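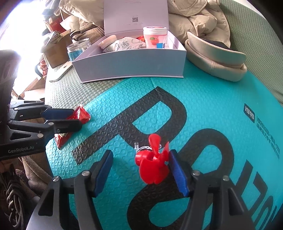

What is the purpose of the June cooling modification on the Meredith wagon?

The modification is intended to hold the temperature of the rear differential oil within the approved range during long climbs with a trailer attached. It consists of an added finned cover and a revised breather line, and it replaces the original stamped cover on all vehicles assigned to the Clornport depot.

**Workshop notebook, vehicle section, 13 Sep 1999**

Entry by Elis Sayce. Copy to Aisling Moynihan for the depot file.

**Vehicle.** Meredith all-wheel-drive wagon, second of the Clornport pair. Received from the depot with a driver's report of a low hum from the rear at steady highway speed, louder when lifting off the gas. The report also mentions a light shudder on full steering lock when leaving the depot yard. The shudder is treated separately below.

**Initial checks**

- Tire sizes match on all four corners. Tread wear is even on the rear axle and slightly heavier on the outer shoulder of the left front.
- Tire pressures were found low on the right side and were corrected before the road test.
- Rear differential oil level correct. Oil dark, with a fine gray paste on the drain plug magnet. No chips.
- Breather line clear when tested with low-pressure air. The clip at the crossmember was missing and has been replaced.
- Center driveshaft bearing has slight play by hand. Rubber support not torn.

**Road test.** Wirnurard loop, driver only, no trailer. The hum is present from 38 mph and does not change when the vehicle is steered gently left or right, which argues against a wheel bearing. It fades under light throttle and returns on the overrun. The writer's opinion at this stage was pinion bearing wear, or incorrect preload following the June work.

On review of the June job card, the finned cover was fitted without removal of the pinion or carrier. Preload was therefore not disturbed at that time. The card does not record the torque applied to the cover bolts. Future cards are to state this figure. Ms. Moynihan has been asked to remind both shifts.

**Second road test.** The loop was repeated with 200 lb of ballast over the rear axle. The hum began at the same speed and was noticeably quieter. The change in driveshaft angle with the rear suspension loaded is the likely reason, and attention was moved from the differential to the center bearing.

**Work carried out**

1. Driveshaft marked at both flanges and removed.
2. Center bearing pressed off. Outer race shows dull banding over part of its width. Grease dry on the forward side.
3. New bearing and support fitted from stock. The bracket was shimmed with the original shims in their original positions.
4. Shaft refitted to marks. Flange bolts replaced, torqued in two passes and paint-marked.
5. Differential oil drained and refilled. The old oil was kept in a labeled jar on the shelf by the parts washer. Please do not discard.

Removal of the shaft took longer than the book allows. Two of the heat shield bolts sheared and had to be drilled out. Stainless replacements were used, with anti-seize paste. The same bolts on the first Clornport vehicle should be soaked overnight before anyone attempts them.

**Result.** Third run on the Wirnurard loop: no hum detected from standstill up to the posted limit. The ballast was removed before this run in order to match the first test. A faint whine remains from the rear at low speed on the overrun. It is within what is normally heard on this model.

**Shudder on full lock.** Reproduced in the yard on dry concrete, in both directions, with the oil warm. Not present on the gravel behind the wash bay. This is consistent with driveline wind-up in the center coupling. The pressure difference found at receipt may have contributed, and the shudder was milder after correction but did not go away. The coupling fluid has never been changed according to the depot record. The service interval in the fleet handbook is stated for highway use only, and the Clornport vehicles spend much of their time on the unpaved road to Pisilholm.

Coupling fluid has been ordered. The vehicle may be used in the meantime, with the following limits:

- no trailer;
- no full-lock turns on pavement where it can be avoided;
- return to the workshop at once if the coupling warning light comes on.

**Temperature readings.** Taken at the finned cover with the contact probe after each loop. First run, 80 °C. Third run, slightly lower, but with a cooler afternoon and a headwind on the return leg, so the two readings should not be compared directly. The probe battery was weak at the end of the day and has been changed.

**Outstanding**

- Coupling fluid change, then repeat the yard test on dry concrete.
- Front wheel alignment, in view of the wear on the left front tire.
- Inspect the center bearing on the first Clornport vehicle at its next visit. Allow around 3 hours with the heat shield.
- Restock center bearings. The one fitted today was the last on the shelf.
- Depot to confirm whether the missing breather clip was noted at the June inspection.

Keys returned to the front office. Job card left open.

E. Sayce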